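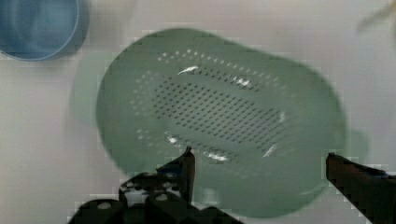

Wrist camera view, with the green colander between the fingers and a blue container up in the corner.

Clandunik Arm Build: Frequently Asked Questions

Last updated 28 Feb 2023

I get a lot of email about the arm (thank you, keep it coming!), and most of it asks the same handful of things, so I've put my answers on one page. If you're new, the build log is the place to start and this page will make more sense afterward.

What is Clandunik?

It's my name for the robot arm I've been building at Pavach, the shared workshop I belong to. The goal is a tabletop arm that can put kitchen stuff away. Bowls, cups, colanders, the things that pile up next to my sink at home. I'm Tariq Hayat, I do this evenings and the odd long Saturday-type day, and I write software for a living, so the mechanical side has been a real education.

Do you sell kits?

No, sorry! I looked into it last April and the shipping alone scared me off. The drawings and printable parts are on the downloads page and you're welcome to use them however you like.

What do I need to know before starting one?

If you can solder a connector, run a 3D printer and read somebody else's Python without crying, you'll be fine. I had never cut a thread in metal before this. My first three brackets went in the scrap bin, and the fourth one is still on the arm even though one of its holes is a bit of an oval.

Why is the camera on the wrist?

I started with one on a post at the side of the table, and the arm kept blocking its own view at exactly the moment I cared most. With the camera at the wrist, it goes wherever the gripper goes, and I get the fingers and the target together. The downside is that the gripper eats up a chunk of the picture, all along the bottom. I've learned to live with it. The software has a mask that ignores that area, and you need to redraw the mask every time you change fingers. (Ask me how many evenings I lost before I figured out that was the problem. On second thought, don't.)

Why a colander?

Because it was in my kitchen, mostly! But it has turned into my favorite test piece. It's oval, so the arm has to work out which way it's turned. The bottom is full of little holes, which confuses any code that goes looking for neat outlines. And it's shiny plastic, so the lights leave bright streaks on it that move when the camera moves. A plain cup is a piece of cake after that.

The light green color also sits fairly close to the gray of my tabletop in brightness, so if you convert everything to grayscale early on, like I did, you throw away the most useful thing you've got. Keep the color.

The picture looks kind of soft and blocky. Is that good enough?

For what I'm doing, yes. I get this one a lot from photographers. The code wants to know where the rim is and which way the long side runs, and it doesn't need to count holes. I'd put money into lighting before I put it into a better camera. A cheap lamp bounced off a white ceiling did more for me than any setting I've changed.

Where does it grab?

By the rim, with one finger inside and one outside. I tried going across the whole width for a while and the fingers just don't open far enough on the bigger pieces. A rim grab also needs less force, and thin plastic bends if you squeeze it too hard. Approach slowly, close until the motor current starts to climb, then stop. The threshold is in the settings file under "grip_soft" and you'll want to tune it for your own motors.

What are the fingers made of?

You've got options here. I've printed them in PLA and PETG, and I've also had a go at cutting them from aluminum bar. PETG is what I'd tell a beginner to use. Whatever you pick, stick something grippy on the inside faces. I use thin rubber sheet and contact cement, and I replace it when it starts to peel.

Which motor driver board do you use?

The Acheampong board, the older revision with the screw terminals. The newer one has tiny plug connectors and my hands aren't up to it. If you only have the newer one it'll work fine, but the pin order is flipped, so check it against the wiring page before you power anything up. Please do check. I've had two emails now that began with "so there was some smoke."

And what's Tevo?

Tevo is the control program I wrote for it. It takes the camera feed, finds the thing you've asked for, and sends moves to the arm. It's also where the settings file lives. I named it late at night and I have no good explanation for you.

How heavy a thing can it lift?

I've set the limit at 9 ounces in software and I don't go over that. The elbow joint could probably handle more, but the gears in the wrist are printed and they complain. Plastic kitchenware is well under the limit. A cast iron anything is not happening.

How long did it take to build?

I stopped keeping track properly, but my workshop sign-in sheet says 40 visits for the first version, and that doesn't include all the coding at my own kitchen table. You'd be a lot faster, with the drawings already done and my mistakes written up for you.

How often does it work?

It depends a lot on how crowded the table is. With one object sitting by itself, it's pretty dependable these days. With a few things close together, it gets confused about which edge belongs to what. On my last run with a mixed table, I had 7 good pickups and 3 misses. Two of those misses were the same cup in the same spot, so I suspect a calibration error and I'm working on it.

Mine reaches to the side of the object every time. What's wrong?

Nearly always the camera mount has shifted. Tighten it, run the calibration again, and try with something large and plain before you go back to the tricky stuff. If it's still off by the same distance in the same direction, look at the camera offset in the settings file. People mix up the x and y values all the time, me included.

Is it safe to have around kids?

I wouldn't. It has no idea a hand is a hand. Mine has a big stop button wired straight into the motor power, and I don't run it without my own hand near that button. Please build yours with one too, it's on the wiring page.

Can I come see it?

Sure, Pavach has open evenings and the arm is usually out on a bench. Drop me a line first through the contact form so I can make sure it isn't in pieces. If you're bringing your own build, bring your power supply as well, the spare one in the shop has a dodgy plug.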